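The ferry to Drisberg was late, as it had been every August evening that anyone could remember, and Driss Bensaid kept the soup warm all the same, because people off a boat are always hungrier than they think.

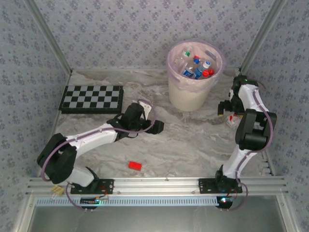 Meinrad Gruber came up the steps last, with his hat in his hand, and asked if there was still a table by the water. There was -- there always was, for him -- and Driss brought bread, and then the perch, and then a glass of something he hadn't ordered. They talked about the old dining room, the one with little blue-grey flowers all over the wallpaper, where Meinrad had proposed over a plum tart and been told to finish his pudding first.

"She said yes at the coffee," he said.

"I know," said Driss. "I was carrying it."

He fetched two cups and sat down.

61 shares | 3 comments

Awwad: Oh, the coffee! Lovely.
Wista: Now I want plum tart.
Futdale: More of Driss, please.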